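Pranby Repair Room: progress to the end of March

It has been a good and rather busy month, and we want to thank the Noseo fund again for keeping our doors open on Tuesday evenings. Most of what came in was kitchenware — jugs and pots with a part missing — and Garba Bashir has been drawing new lids and handles for them with great patience.

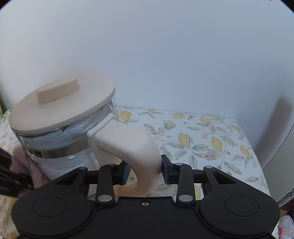 Glass pitcher with its pale beige lid and cream handle, on the lemon tablecloth.

The handle has a squared clamp that goes round the metal band, so the glass itself needs no drilling, and the block-shaped knob on the lid gives stiff fingers something decent to hold. Kiyoshi Oda would like it a touch taller, and we may well try that next.

We have spent around £200 of the materials money, and £100 is set aside for a second set of clamps. Two jobs are carried over to April — a teapot and a very stubborn colander.

Comments
Magnusson: Lovely to read. Could you do a lid for a coffee jar?
Garba B.: Bring it in and we'll measure it!

Related
Bomeo grant: our first report
Tuesday evenings: what to bring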